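The Long Life of the Extension Lead

Most homes have more plugs than sockets. A house wired decades ago might have one double socket in each bedroom and two in the living room, put in when people owned a lamp, a radio and perhaps a television. The same rooms now have to feed phones, laptops, speakers, a router, a printer and whatever came home from the shops last weekend.

The usual answer is a strip bought in a hurry. It goes behind the sofa and stays there. Impi Peltonen has been an electrician since 2000 and spends much of her week in older flats, where she says the sockets tell her how a family has changed.

"You find one lead from when the first child was born, another from when they got a computer, and a third from lockdown," she says. "They never throw one out. They only add."

She has no quarrel with extension leads as such. Her complaint is about the ones plugged into each other. A lead has a limit, printed on the back or on a tag near the plug, and the limit doesn't grow when a second lead is added to the end of it. Two fan heaters on one strip will pass most limits easily. A dozen phone chargers usually won't come near.
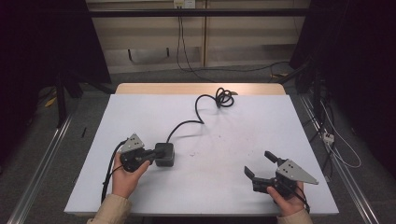 What goes where

Peltonen sorts household appliances into two groups. Anything that makes heat goes straight into the wall: kettles, toasters, irons, hair dryers, heaters, tumble dryers. Everything else can normally share, within reason. She writes this on a card and leaves it with customers, and she has seen it stuck to fridges years later.

Fridges and freezers get a wall socket too, mostly so that they don't get switched off by someone looking for a place to charge a phone. She has been called out to a dead freezer more than once and found the plug lying on the floor beside it.

Cable length matters as well. People buy long leads to be on the safe side and then coil up what they don't need. A coiled cable under load holds its heat, and with reel types the whole length should be unwound before anything large is switched on. A lead that reaches with a little slack is the right one. It shouldn't run under a rug, where it gets trodden on and the damage can't be seen, or through a door that closes on it.

Aaltonen, the hardware shop Peltonen uses, keeps its leads on the back wall and sorts them by length. The staff say customers nearly always ask for the number of sockets first. Few ask about the rating, and fewer about the shape, though shape often decides whether all the sockets can be used. On a straight strip a single bulky adaptor can cover its neighbour. A cube puts them on different sides and takes up less of the desk, but it has to stand somewhere it won't be knocked over.

When to let one go

There is no expiry date on an extension lead, and people keep them far longer than they would keep a pair of shoes. Peltonen's test takes a minute. Unplug it, run the whole cable through your hand and feel for nicks or flat spots. Look for brown marks around the sockets. Push a plug in and see whether it sits firmly. If it's loose, or the casing rattles, the lead has had its day.

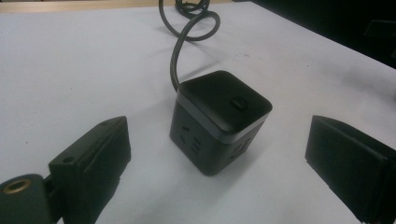

Home and Household Desk

Old leads shouldn't go in the kitchen bin. Many council recycling centres take them with small electricals, and some shops have a collection box by the door. The copper inside is worth recovering even when the plastic isn't.

For anyone who finds they own a drawer full of them, the better fix may be more sockets. Turning a single into a double is a small job for an electrician. Adding a new one on a bare wall takes longer and makes dust, so it is best done before decorating. Peltonen asks customers to live in a room for a few weeks first and put a bit of masking tape on the wall wherever they wish there was a socket. By the time she comes back, she says, the tape is usually in places she wouldn't have picked.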